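# Which fingers grab best? Testing robot grippers
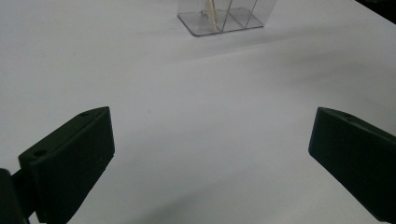 **ROBOTS / How it works** – ages 8 and up

Two black fingers. One thin wooden stick, standing up in a clear holder. The job – get the stick out without knocking anything over.

Sounds easy? Try it with oven mitts on. Go ahead, we'll wait.

Paora Pomare tests grippers. A gripper is the hand part of a robot, and lots of them have just 2 fingers. No thumb, no pinky, no wrist that wiggles the way yours does. The gripper in the photo is the hand-held kind, so a person carries it to the stick and does the grabbing. That way you can test the fingers before you build a whole arm. Saves a ton of time.

## What's being compared

Three sets of fingers are in the test.

- **Arnholm** – hard and smooth. Strong squeeze. Thin things can slide right out.
- **Clurero** – soft and a bit bendy, like an eraser. Holds on well, but bends when you push.
- **Kamel** – hard inside, rubbery skin outside. Costs the most.

Same stick, same holder, same table for all of them. Why? Becuase if you change two things at once you can't tell which one mattered. Scientists call this a fair test. You can do it with paper airplanes too.

## Look at the gap

See how wide open the fingers are, and how skinny the stick is? That's a lot of empty space to close. If the stick isn't near the middle, one finger gets there first and shoves it sideways. Then – clunk – it hits the holder.

So the person has to line up first, and close second. Slowly!

Another tricky thing: the holder is see-through. Your eyes can find it OK. Cameras have a harder time with clear stuff, they may see the table right through it. A white table underneath doesn't help much.

## Keeping score

Each set of fingers gets 30 tries. A try counts only if the stick comes all the way out, stays up for 3 seconds and the holder doesn't tip. Dropped it? Zero. Tipped the holder? Also zero, even if you got the stick. Rodica Ilie writes down every single one, the bad ones too. Specially the bad ones.

Her notes look like this:

> Clurero, try 2 – got it, then it twisted. Slow down.
>
> Arnholm, try 3 – slipped. Too high up on the stick?

After that the best set goes on to a longer round, 100 tries, with a controller called Zurnance doing the squeezing. A controller is the part that tells the fingers when to move and how hard. It doesn't get tired. People do, and tired hands get sloppy.

## Try it at home

You need: 2 spoons, a pencil, a cup, tape.

1. Stand the pencil in the cup.
2. Hold one spoon in each hand. These are your fingers.
3. Lift the pencil out. No touching the cup!
4. Do it again 3 times and write down what happend.
5. Now wrap tape around the spoons, sticky side out, and do the same number of tries.

Did the tape help you pick it up? What about letting go?

**Word box**

*Gripper* – a robot's hand.
*Controller* – tells the parts what to do.
*Fair test* – change one thing, keep the rest the same.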